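# Selthorpe Book Festival: programme meeting, March

Meeting opened at 6.35 pm in the upstairs room at the library.

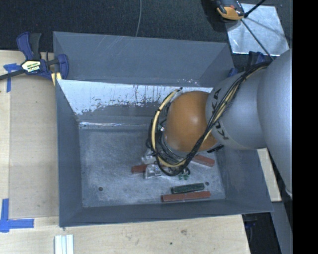

**Present:** Jacobus Matlala (chair), R. Szczepańska (bookings), T. Orme (bookstall), L. Pask (minutes). Apologies from D. Hollis.

**1. Last minutes**
Agreed, with one correction: the poetry evening is in the small hall, not the main hall.

**2. Ticket sales**
337 tickets sold to date, of which 223 are for the crime fiction weekend. The children's events are slow. RS to send the schools leaflet again before the end of term.

**3. Bookstall**
TO has had terms from Drarkitz Books. They will supply all titles on sale or return but want unsold stock back within a fortnight. Last year we took nearly a month. Agreed to accept if TO can have use of a van. JM to ask his brother-in-law.

Paperbacks only for the translated fiction panel, as the hardbacks did not sell.

**4. Authors**
Three authors have still not returned their forms. RS has chased twice and will telephone. One has asked for a different hotel. Declined, but she can have a room at the back.

Long discussion about whether the debut novel panel needs a chairperson from outside. LP in favour, TO against. Left until the next meeting.

**5. Short story prize**
Zarico Press will print the anthology again. Their deadline for copy is earlier this year, so the judges need to finish by the end of April. Word limit stays as it is.

**6. Any other business**
The microphone in the main hall still cuts out. JM to report it again.

Meeting closed at 8.10 pm. Next meeting same room, RS to circulate the date.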